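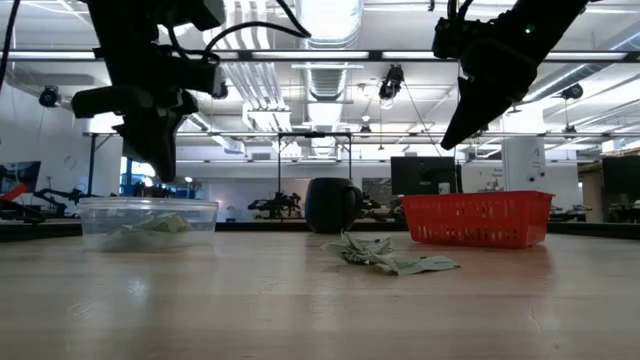 *clear plastic container on the light wood top, grain showing*

**Refinishing a tabletop – how shiny is too shiny?**

**camyule** wrote:

Hi all, long-time reader, first real post. I've got a maple dining table I stripped in February and I'm stuck on the topcoat. I want the grain to show but I don't want to eat dinner staring at the ceiling light. My wife likes gloss. I like pretty much no shine at all. We have a test board with Muteo satin on one half and Bukine gloss on the other and we've been walking past it for 12 days without deciding anything. What do you all have on the tables you really use?

– Cameron Yule

**sandpaper_sal** wrote:

Satin, every time. Gloss looks great until the first fork lands on it, then you see every scratch whenever the sun's low. I did my mom's table in gloss and ended up rubbing the whole thing back down.

**leo_rocha** wrote:

Gonna disagree with Sal. I've had gloss on my kitchen table for years and the scratches are fine, it's a table! The trick is to let it cure before you put anything on it. I gave mine 19 days and covered it with an old sheet, never plastic. Wipes down so easy too, and I have two kids and a lot of spaghetti sauce.

**sandpaper_sal** wrote:

Easy to wipe, sure. Satin wipes fine too. And who has 19 days without a table?

**leo_rocha** wrote:

We ate on the couch lol. It was kind of fun.

**morrison_st_woodshop** wrote:

You can split the difference. Put on two coats of gloss for the build, then one coat of satin on top. The soft reflection you get that way is what most people picture when they say "not too shiny." Stir the satin can, don't shake it, and keep stirring while you work or the last third of the table comes out flatter than the rest. Ask me how I know.

**camyule** wrote:

Oh I like that, I think I could sell it at home. Do you sand between the gloss and the satin? And is it OK to mix brands? I have most of a can of the Bukine left.

**morrison_st_woodshop** wrote:

Light scuff with a gray pad, vacuum, wipe. On mixing, I'd try it on the back of your test board first. If both are water based you'll probably be fine.

**sandpaper_sal** wrote:

I still say skip the gloss. But post how it comes out.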